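Skever – Quiénes somos

Inicio | Quiénes somos | Servicios | Tarifas | Contacto

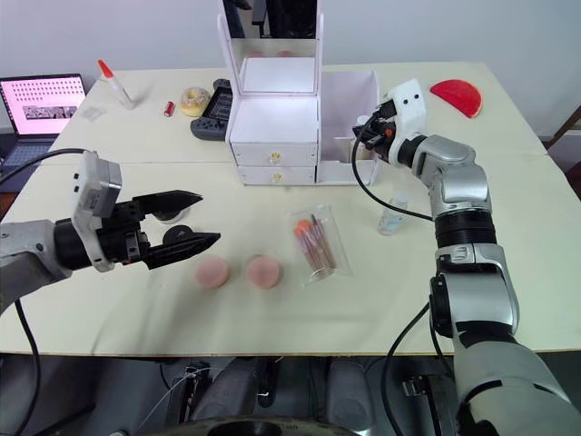 Mesa de color crema junto a una pared blanca.

Skever es un laboratorio de calibración de instrumentos de pesaje y medida de longitud. Trabaja para talleres mecánicos, oficinas de farmacia, almacenes de grano y centros de formación profesional. La empresa tiene su origen en un taller de reparación de balanzas abierto en 1914, del que se conservan el libro de registro y dos juegos de pesas de latón.

Actividad

El laboratorio presta tres servicios: calibración en sede, calibración en las instalaciones del cliente y ajuste mecánico previo. La calibración y el ajuste se presupuestan por separado. Un instrumento que llega fuera de tolerancia se calibra primero en el estado de recepción y, si el cliente lo autoriza por escrito, se ajusta y se vuelve a calibrar. El certificado recoge ambas series de resultados.

En masa se admiten balanzas de sobremesa, básculas de plataforma y juegos de pesas. El alcance en sede llega a 1000 kg. En longitud se trabaja con pies de rey, micrómetros de exteriores, relojes comparadores y reglas rígidas. No se calibran cintas métricas de fleje ni instrumentos ópticos.

Condiciones de medida

Las piezas permanecen en la sala hasta alcanzar el equilibrio térmico antes de la primera lectura. Temperatura, humedad relativa y presión se registran al inicio y al final de cada serie. Para balanzas con resolución de décima de miligramo, el periodo de estabilización se amplía hasta el día siguiente.

El ensayo de excentricidad se realiza en cinco posiciones del plato, con una carga próxima a un tercio del alcance máximo. En la báscula de referencia del taller, la repetibilidad se comprueba cada lunes con una carga de 100 kg.

Gestión de expedientes

Desde febrero los certificados se emiten en formato electrónico a través de Vamex, la aplicación interna de expedientes. El cliente recibe un código de descarga y puede solicitar copia en papel sin recargo. Los expedientes anteriores se están digitalizando por orden inverso de fecha; los más antiguos solo pueden consultarse en archivo, con cita previa.

El transporte de pesas y balanzas corre a cargo de Stestel, en maletas rígidas con espuma cortada a medida. Los portes están incluidos en pedidos de más de 100 euros. Las básculas de plataforma no se transportan: se calibran en su lugar de uso.

Recepción de equipos

El material se entrega limpio, con su alimentador y con el certificado anterior, si existe. Los equipos sin número de serie legible se identifican con una etiqueta del laboratorio.

Última revisión de esta página: 29 de marzo de 2018

Imprimir | Enviar por correo electrónico
Compartido 4 veces | 0 comentarios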